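Lolow pen cup set: read me first

Welcome, and thank you for taking an interest in such a small corner of desk tidying. Lolow is a set of short clips about pens and the cup they live in on a white table. It grew out of a longer job at Jornbridge, where we kept finding that the simplest bit of tidying was the bit we had least material on.
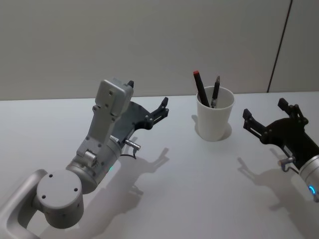
There are 300 clips in the main folder and 18 more in a folder called extras, which I'd leave until you know your way about. Each clip has a line of notes in plain words: which pens, where they ended up, and whether the cup was moved. Please read the notes before you sort anything - they are short, I promise.

We say "pen" for markers as well, mostly out of habit. 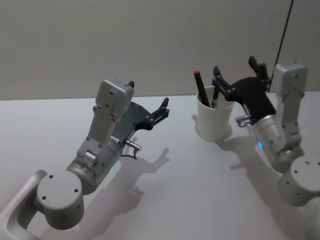 Yupin Petchrat wrote to ask whether markers ought to have a name of their own, as they are fatter and lean differently in a cup. A fair point, and the notes will follow that from June.

The word "coaster" covers any flat round thing under a cup. If the notes leave it out, please don't guess. 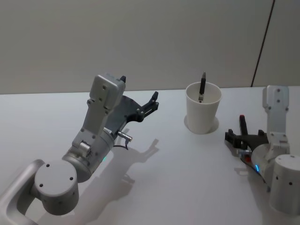
Could the coaster be marked clip by clip, one reader at Brundow wondered, instead of once per folder? It can, and I have made a start on the extras.

Last changed 2018-10-21.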